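Zamudio Cans: data card

Contents: sorting and grouping beverage cans on a wooden tabletop
Size: 3940 clips, 72 GB
Contact: Timo Kohlhase
Version: 2

What is in it

The cans are ordinary drink cans in three main looks: red, silver with a colored band or label, and white with a black top. They start out mixed up on the table, some standing and some on their sides. The job is to get them upright and grouped by kind along the back. All of it was recorded at the Skemau workshop in September.
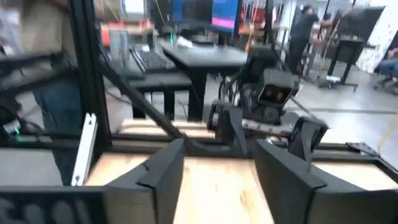 Each clip has one text label giving the kind of can and what is done with it, such as "stand up the red can" or "move the white can to the back". Labels were written by hand and checked once. Where a can was touched but not moved, the label is "no change".

Layout

The grouping does not have to be a perfect grid. A group counts as finished when all its cans are upright and next to each other. Gaps between groups are fine. Cans lying down are marked "side" in the state column and standing ones "up".

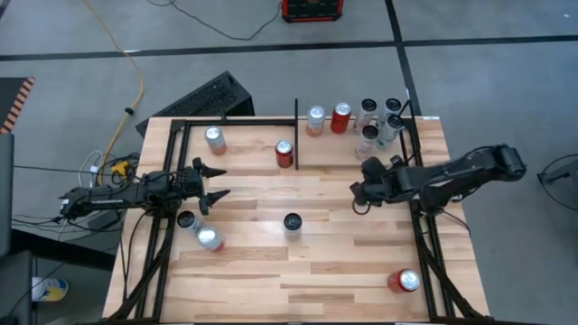 Cans standing and lying on the table, with four white ones together at the back right.

Order of work

No fixed order. Some sessions do the white cans first, others leave them until the end. A can knocked over during a session stays in the record and gets a new row.

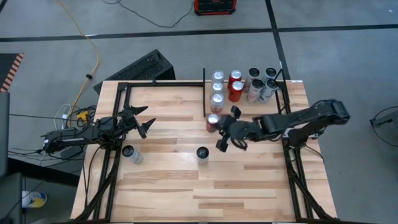

Silver, red and white cans grouped at the back, two pale cans still out in the open part of the table.

Known problems

Silver and white cans are mixed up in a few labels from the Wednesday session. Printed text on the cans is not transcribed. The Vudow split has no "side" rows yet.

Send corrections to Timo with the clip number.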